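Jullen opens sorting room for small lost items at Firndale

FIRNDALE, 11 Sep 2024 - Jullen, which runs the lost property service for the Firndale and Bralby transit centers, has opened a separate room for small items handed in by riders and staff. Keys, eyeglasses, phones, lanyards and other things that fit in a pocket will now be sorted there before they go into storage.

Until this summer, small items were kept in the same bins as coats, umbrellas and bags. Keys slid to the bottom, and glasses got scratched. Riders who came to the counter often had to wait while a clerk emptied a bin by hand.

Jullen took in 1,342 small items at the two centers in June. Keys made up the largest group, followed by eyeglasses and phones.

"A set of keys is worth very little to us and a great deal to the person who can't get in the front door," said Maëlys Riviere, who manages the service. "We had good shelves for suitcases and nothing that worked for keys. The new room is set up for the small stuff, and the clerks can see what they have in front of them."

Under the new system, everything that comes in on a given shift is laid out on a table before it is logged. Clerks write a short entry for each item with the place it was found and the time it was handed in. Keys and lanyards go up on hooks. Eyeglasses are put in padded sleeves. Phones and other electronics are stored in a locked cabinet, switched off where possible. Candy, gum and opened food are thrown out at the end of the shift and are not logged.

Items stay in the room for 3 weeks. After that they move to the main store in Bralby, where they are kept until the end of the holding period printed on the claim form. Bank cards and identity documents do not pass through the room at all. They go straight to the counter safe, as before.

The hooks and cabinets were supplied by Charpentier, a storage outfitter that has also worked on the bag shelves at Bralby. Charpentier first proposed a set of shallow drawers for the keys. Clerks tried the drawers for a few days and asked for hooks, because keys in a drawer still had to be picked up and turned over one set at a time. The room can hold up to 200 sets of keys.

"The clerks told us early on that they wanted to stand back and look," said Florian Maillard, who handled the project for Charpentier. "With a drawer you only see the one you opened. We also kept the tables plain and at a normal height, so two people can work on the same batch from opposite sides."
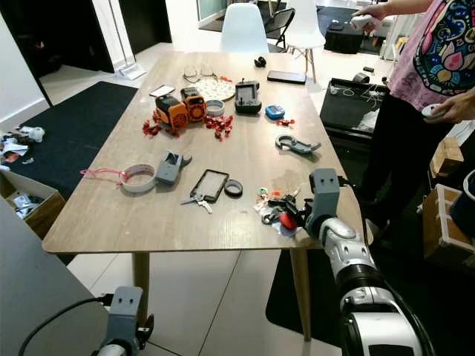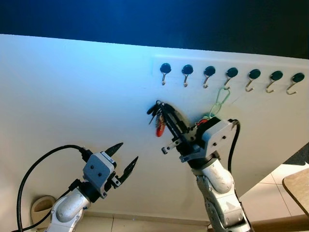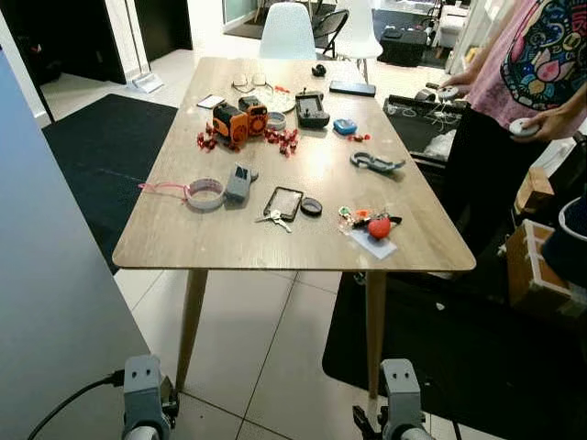
Small items at the sorting stage in Firndale. The middle picture shows the key hooks.

Riders who have lost something can file a claim at either center or by phone. A claim should give the day of travel, the route and one or two details that would not be obvious to a stranger, such as the number of keys on a ring, the color of a lanyard or a mark on a phone case. Photos are welcome but not required. Clerks check new claims against the log every morning before the counter opens.

There is no charge for collecting keys or eyeglasses. The handling fee for phones and other electronics has not changed. Someone else may collect an item for the owner with a signed note and the claim number. House keys are not sent by mail, but they can be moved between Firndale and Bralby on request - this usually takes one working day.

Jullen is also handing out 200 free key tags at the Firndale counter. Each tag carries a printed number that can be registered with the service, so a lost set can be matched without a name or address on the ring. Tags are limited to one per person.

A similar room at Bralby is under review. Riviere said a decision will depend on how the Firndale room copes with the winter months, when the number of items handed in goes up.

About Jullen

Jullen operates lost property counters, luggage storage and rider information desks at transit centers in Firndale and Bralby.

Press contact: Maëlys Riviere, Jullen, Firndale office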